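Carnet d'atelier, avril
Reliure et papier, suite des essais de colle

Repris ce matin les essais de colle d'amidon laissés en plan la dernière fois. Le pot de blé précipité était encore bon, pas d'odeur, un peu de liquide en surface que j'ai versé avant de remuer. Je note quand même les proportions, l'étiquette du couvercle étant devenue illisible : 35 g d'amidon pour 400 ml d'eau déminéralisée. Gonflage à froid toute la nuit, puis cuisson au bain-marie en remuant sans arrêt jusqu'à ce que la masse devienne translucide. Passage au tamis de crin deux fois, une fois chaude, une fois froide.

La cuisson au micro-ondes par petites impulsions donne une colle correcte pour les petites quantités, mais il reste des grains au fond et on les retrouve sous le papier japon au séchage. Pour les charnières c'est supportable. Pour un doublage non.

Papier utilisé : kozo mince du lot Vidmar, celui de la chemise bleue. Le lot suivant est plus cotonneux et boit davantage, ne pas mélanger les deux sur un même volume. J'ai déchiré les bandes au pinceau à eau et à la règle, fibres longues sur les deux bords. Sens du papier vérifié à l'ongle puis à l'humidification, parallèle au dos.

Volume en cours : le registre de comptes de la filature Rurnby, cahiers cousus sur rubans, demi-toile, plats en carton gris. Il manque le premier feuillet de garde. La pagination à l'encre s'arrête à la page 103, le reste est blanc sauf quelques additions au crayon vers la fin, à ne pas gommer. Le mors supérieur est fendu sur toute la hauteur, le mors inférieur tient encore par la toile. Fond de cahier cassé sur 4 cahiers, dont le premier et le dernier, ce qui est assez normal vu la façon dont il a dû être tiré de l'étagère par la coiffe.

Fait aujourd'hui :
dépoussiérage à la brosse douce, puis gomme en poudre sur les marges seulement (l'encre des colonnes rouges bave au moindre frottement)
test de solubilité au coton-tige : noir stable, rouge instable à l'eau, stable à l'éthanol
comblage des fonds de cahier, première passe
mise sous poids entre intissé et buvard

Le rouge pose problème. Avec la colle à la consistance habituelle, l'auréole arrive en quelques secondes et remonte jusqu'à la première colonne. J'ai essayé plus épais, presque sec, appliqué au doigt sur la bande et non sur le document, avec un passage sur buvard avant la pose. L'auréole reste dans le blanc de couture. C'est la méthode à garder pour tous les fonds de cahier de ce registre.

Essayé aussi l'hydroxypropylcellulose dans l'éthanol sur une chute. Aucune migration, mais l'adhérence est faible et la bande se soulève quand on plie. Bon pour une petite déchirure en marge, pas pour un pli qui travaille. Je garde le flacon au frais, fermé au parafilm.

Presse Getow : la platine penche toujours vers l'arrière. Calée avec une carte de 1 mm, ça rattrape presque tout. Il faudrait démonter la vis et regarder la bague, je pense qu'elle est usée d'un côté. En attendant, mettre les volumes bien au centre et ne pas serrer à fond. Le petit format passé hier est ressorti avec une marque sur le plat, heureusement sur l'intissé de protection et pas sur la toile.

Buvards changés au bout d'une demi-heure, puis toutes les deux heures. Deuxième changement à 14 h, ils étaient encore froids au dos de la main, donc humides. L'hygromètre de la pièce du fond donne des valeurs plus hautes que celui de l'entrée, à étalonner ensemble dans une boîte fermée avec du sel.
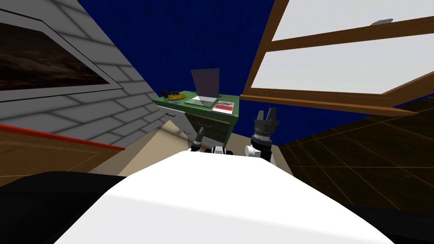

Pour la toile de remplacement, deux candidates. La Jilo gris-brun est proche de la teinte d'origine mais son apprêt brille, et elle marque au plioir. L'écrue teinte à l'acrylique demande une journée de plus, avec un résultat plus mat et plus souple au mors. Je penche pour la seconde. Teinter une chute plus grande que nécessaire, la couleur fonce à l'encollage et éclaircit ensuite, on ne juge qu'une fois tout sec.

Couture : je ne démonte pas. Les rubans sont sains, le fil est seulement détendu entre les cahiers du milieu. Reprise locale au fil de lin 35, passé par les trous existants, arrêt par nœud à plat à l'intérieur du cahier. Si un trou s'est agrandi, le renforcer au kozo avant de repasser l'aiguille.

À faire ensuite :
deuxième passe sur les fonds de cahier, dernier cahier surtout
décoller la toile du dos au cataplasme de méthylcellulose, par tiers, sans dépasser sur les étiquettes
garder les fragments de l'étiquette de dos dans une pochette polyester, avec la cote au crayon
recommander du buvard épais, il reste de quoi tenir ce volume mais pas le suivant
laver le tamis à l'eau tiède tout de suite après usage, il a encore fallu gratter ce matin

Colle restante remise au frigo, couvercle étiqueté au crayon gras cette fois. Registre sous poids léger jusqu'à demain, buvards secs mis à 18 h.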